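Print this chapter | E-mail to a friend

Storage for Small Shops
Chapter 4: The Open Bin

44 shares | 4 comments

The open bin is the most popular piece of storage in any shop, and I have never been convinced it deserves to be. People buy one to get parts off the floor. The parts come off the floor, the buyer is pleased, and the matter is considered closed. This chapter asks what has been gained by then.

Start with what the catalogs say. The Mevine catalog, which many readers will have on a shelf somewhere, calls its open metal bins a "complete storage solution." I would like to know what the word "complete" is doing there. A bin has a floor and walls. It holds parts in one place, stops them from rolling off the bench, and lets you see in from above. Those are good things and they are worth money. But a part dropped into a bin lands however it lands, and the bin has no opinion about it. Whoever comes to take the part out has to deal with the angle, the neighbors, and whatever has come to rest on top.

For this chapter I will use three words, and I will try to use them the same way each time.

Contained: the part is inside the walls and will stay there.

Sorted: parts of one kind are together and parts of another kind are somewhere else.

Placed: each part sits in a known spot, facing a known way.

Most arguments about storage come from mixing these up. A shop manager says the parts are organized and means that they are contained. The person on the bench hears that they are placed. Then the two of them spend the afternoon being annoyed with each other.

4.1 What putting away costs, and who pays it

Tipping parts into a bin takes no time at all. That is the whole appeal. What gets left out is that the time doesn't disappear. It moves to the other end of the job, where it is paid in small amounts by someone else.

Berenice Ayala ran a test of this at the Flinport training shop, and I have her sheets in front of me. She had 464 rectangular blocks in two colors. One group of students tipped them into bins and picked to order. A second group set them out in rows first, one color to a tray, then picked to the same orders. The first group had finished putting away before the second had got through its first tray. On picking, the second group made 40 mistakes fewer over the session.

I don't want to make too much of that. It was one shop and one session, and the students knew what was being tested. Nor did anyone time the job from end to end, so the sheets can't tell us which method was cheaper overall. I have seen the Flinport test cited as proof that bins waste time, and it proves no such thing. What it does suggest is that the two ends of the job should be looked at together before anyone signs an order for new shelving.

4.2 Color is weaker help than it looks

Color coding is usually the first repair people try. Mark one kind of part red and another green, and the eye will do the sorting. The eye will do some of it. Red and green are also the pair that a fair number of people have trouble telling apart, and dark shades under poor light make it worse for everybody. If you must rely on two colors, pick two that also differ in how light or dark they are.

Even with good colors, the eye only finds what is on view. A part lying under another part has no color at all as far as the picker is concerned. And color says nothing about how a block is turned, which is the thing your hand needs to know.

4.3 Sloping sides

Isudero and Butkienė both sell bins with sloping walls, on the claim that parts slide to the middle and are easier to reach. I would ask to try one with my own parts before believing it. A short heavy part may slide. A long one may come to rest against the bottom edge of the slope, or lie alongside another long one so snugly that there is no gap for a fingertip on either side. Two blocks touching along their length are harder to lift than two blocks crossed, however much neater they look.

Questions about reach, then, should be asked of the bin and the part together. The bin alone won't answer them.

Before you go on to the exercises, find an open bin that is in use. Don't tidy it first. Decide whether what's inside is contained, sorted or placed, and write your answer down before you touch anything.

Print this chapter | E-mail to a friend

Comments (4)

torquey83
We use bins for everything and get along fine. Feels like a lot of worry over some boxes.

Jarlath Ó Gríofa
Posted Apr 8, 2024
Agree on the snug pairs in 4.3. I end up nudging one out of line with a knuckle before I can get hold of it. Does "sorted" still apply if two kinds share a bin but keep to their own ends? My students argued over this and I had no good answer for them.

M. at the bench
The Mevine quote made me laugh. I'd have liked a figure for 4.3 though, the part on long blocks was hard to follow without one.

Author
Jarlath, I'd say no, unless there's a divider. Ends drift. M., fair point, and the next printing will have more figures. For the long blocks, look at how they lie to each other first and worry about the walls after. 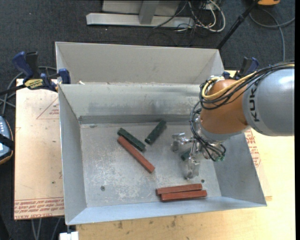
As for getting along fine with bins, I believe it. I'd still want to see the picking times.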